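Household Practice, Unit 4: Draining and racking plates
Notes prepared by Ngozi Amadi for the May intake

4.1 Scope

These notes cover the stage between the rinse and the cupboard. Washing was dealt with in Unit 3. Glassware and cutlery are left to Unit 5, where the Clarken basket is used. Bring the Allia workbook, open at page 33.

4.2 The drying surface

Two surfaces are in common use: a folded cloth laid flat, and a slotted rack. A cloth takes any shape of dish and costs very little. Its weakness is that a dish laid face down on it traps moist air, and the cloth under the rim stays damp longest.

A white dish on pale fabric also gives poor contrast at the rim. Under a strong light the glaze and the cloth can both look bright, and the edge is judged mainly by its shadow. Students who chip rims at this stage have usually set the dish down too fast.
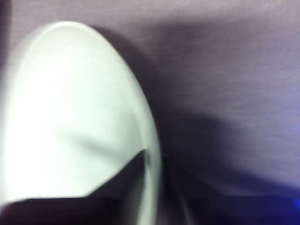

Lower the near side of the rim first, then the far side. Let go only when the dish has stopped moving. Change the cloth when it no longer takes up water; a second cloth on top of a wet one does not help.

4.3 The slotted rack

A plate in a rack stands on its edge and drains from both faces. Three terms are used in the rest of the unit:

Slot: the space that takes one plate.
Divider: the upright part between slots. It may be solid or an open frame.
Foot ring: the raised circle on the underside of the plate. Water collects here when a plate is left face up or face down.

Load from one end and keep all the faces turned the same way. Plates of different depths may share a rack, but a deep rim needs more clearance, so leave the next slot empty if the rims touch. A slight lean is acceptable – the plate should rest against its divider and not against its neighbour.

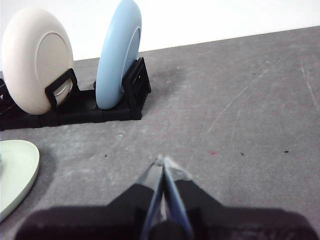 Spacing matters more than the order of sizes. In the Urklow trial, described in the workbook, plates with a clear slot between them were dry in 35 minutes and plates in adjoining slots took 47. Both sets were rinsed in hot water and left in the same room with the window shut. The trial used one pattern of plate only, so treat the figures as a guide.

4.4 Removing and checking

Grip the plate at the top of the rim and lift straight up until it clears the divider. Pulling it sideways scrapes the foot ring. Check the ring with a dry fingertip before stacking. If it is damp, wipe it and wait.

Stacks in the Dvořáček cupboard are limited to 14 plates per shelf.

4.5 Before the next session

Read sections 4.2 and 4.3 again. Time one load at home with the plates spaced and one with them in adjoining slots, and note the room temperature for each – a kitchen thermometer will do. Enter both results in the workbook table.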